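How I Get Pizza Dough to Rise in a Cold Kitchen

My kitchen in Zelldale sits on the north side of the house, and in January it hovers at 53 degrees until lunchtime (51 on a bad morning!). For years I blamed my yeast. I bought new jars, I bought the fancy packets, and I still got flat, sulky dough. Then I quit fighting the room and changed how I do things, and now we have pizza every Saturday again.

Start with the water. I used to run the tap until it felt warm and hope for the best, but in a cold room the flour is cold too and it pulls the heat right out. So I go a bit warmer than I would in summer, like a nice bath. Mix your yeast, flour and salt first, then pour the water in and stir with a wooden spoon till there's no dry flour left.

Next comes the bowl. Fill it with hot tap water and let it stand while you knead, then dump it out, dry it and rub in a little oil. Ceramic holds that heat for a good long while, so I like it better than metal for this.

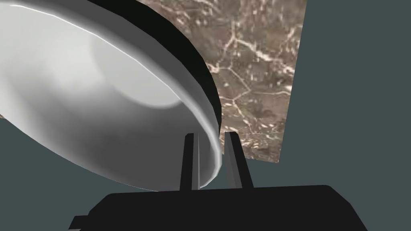 Dough goes in, plate goes on top, and the whole thing goes into the oven with the oven OFF and just the light on. My old oven gets cozy enough that way, but yours may not, so stick a thermometer in there the first time. If it's still chilly, set a pan of hot water on the rack underneath and swap it when it cools.

Now leave it alone - I mean it. Mine takes nearly 135 minutes, way longer than the recipe says, and I go by size and not the clock. When it has doubled, poke it with a floury finger. If the dent fills back in slowly, you're good to go. If it springs right back, shut the door and give it more time.

Cut it into 2 balls, let them rest under a towel, and get the oven heating as hot as it'll go. Take the dough out first, please. I've forgotten.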